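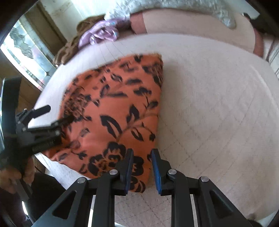 Last changed: February, 23:52

Long day on Skuvari, and at the end of it the opening width is finally a number I trust on most frames. I write it down now, while I still remember which of my ideas was the wrong one.

In the morning I ran the old pad detector over the bedroom recordings again. It looks for two blue regions near the bottom of the image and takes the distance between their inner edges. On the bench recordings it was so good that I stopped thinking about it. On the bed it loses one pad again and again. The window is on the left and very bright, the exposure follows the window, and the pad which is turned away from the light comes out as dark navy. My threshold wants a clear blue. So the detector reports one finger, the width becomes undefined, and my interpolation fills the hole with a nice smooth line which has nothing to do with the hand of the operator.

I made the threshold wider. Then it found the pad, and it also found the flowers. The orange fabric has big blossoms in a black which is nearly blue in some light, and when the threshold is generous enough for a shaded pad it is generous enough for a petal as well. In one place the width jumped to a value that the mechanism can't reach, since the "left finger" had moved into a leaf. I spent until lunch on color spaces. I tried Lab, I tried to normalize by the brightness of the neighborhood, I tried to learn the pad color from the first 20 frames of each recording. The last one was the best of the three and still not good.

In the afternoon Valbona Delić called about something else, the invoice from Gikevent, and I complained to her about the petals. She asked why I need the pads at all when the fingers are on a linkage with one degree of freedom. I had a long answer prepared, and while I was giving it I noticed that the answer was only history. We started with pads as they were the easiest thing to see on a white table.

So: the pins. There are four round silver pins in the linkage, two for each finger, and they are bright on black almost always. They don't change their color with the fabric. They move on known curves when the gripper opens, so I don't need to find them in the whole picture, I only need to ask for every candidate width where the four pins should be, and score how well the image agrees. One parameter, a grid search, and a small refinement around the best value. It is the kind of thing I should have written first.

The lens needs care here. Near the lower edge the distortion is strong, the stitching on the quilted cover bends like a barrel, and my pins are exactly in that region. I don't undistort the image. I project the model pins through the lens model and compare in the raw image, and in this way the reflection on a pin stays a small round spot and not a smeared one.
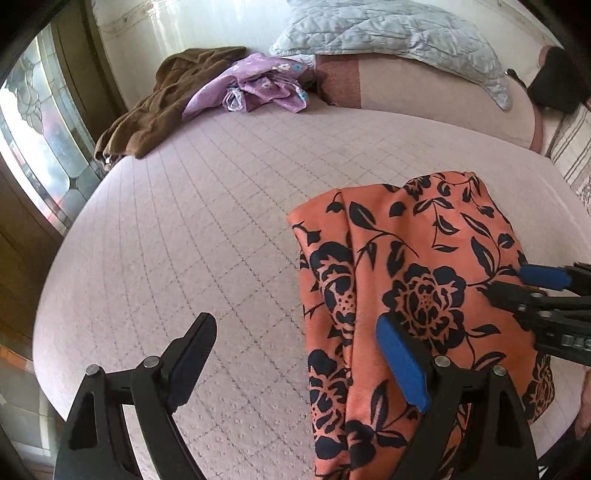

After this I had to decide what to do with the second gripper. When both hands work close together, the other gripper comes into the view with its own pins, its own pads, its own black plates. The old detector was helpless with that, it simply took the two largest blue regions. The new one suffers less, as a foreign pin would need to sit on my curve to be counted, but I found a short part where it happens. One pin of the other gripper passes over the place where my outer right pin would be at a larger opening, and the score gets a second peak. For the moment I solve it with time: the width may not change faster between two frames than a hand can squeeze. It is a limit, not a smoothing. I am careful with smoothing after this morning.

Results, for my own memory. The test set is 1,586 frames, all with fabric on the bed. The pad detector had gaps in 200 of them, and in those gaps the old curve was invented. The pin fit gives an answer for every frame. I looked through the formerly empty ones by eye with the overlay on, one after another, which took the rest of my coffee. In most of them the drawn circles sit on the pins. The bad ones are when the gripper turns quickly. Then a pin is a streak, and the fit likes either end of the streak equally. I could model the blur from the gyroscope, I have the data, but I don't want to start this at night.

What I still don't have is contact. The width tells me that the fingers stopped closing, and from that I would like to say "now they hold something". For a box this is fine. For cloth it isn't. The fingers can close nearly completely with a fold between them, or completely beside the fold, and the difference in width is smaller than my error. The planner in Pumitz wants a yes or no for each grasp. I think it should accept a probability, and I will write this to them politely, again. The alternative is to look at the fabric between the tips and see whether it moves together with the fingers in the next frames. For this the print is a help, for once. A plain sheet gives the optical flow nothing to hold on to, but those flowers are full of corners.

Small things:

The overlay viewer was leaking memory. It kept every decoded frame and died somewhere after 4,000. Now it keeps only the neighbors of the current one. Scrolling backward is slower and I can live with it.

I renamed "gap" to "opening" everywhere in the code. Valbona reads "gap" as missing data and I was using it for both, sometimes in one function. The configuration files of the old sessions still say "gap", so the loader accepts both words and prints a warning.

The Havlíček scripts don't run with the new output format. I haven't repaired them. I made a note in the header that they need the branch from before today.

I also tried, just for five minutes, to run the pin fit at half resolution. The inner pins are still found. The outer ones become a few pixels each and the width starts to shake. Full resolution then, and the batch runs over night.

It is running now. The fan is loud, so I closed the door of the small room – the log is on my phone if I wake up. Tomorrow first the second peak, before I touch the blur. I want to try giving the other gripper its own fit and masking out what it covers. And I must answer about the invoice, which I forgot completely after she said the thing about the linkage.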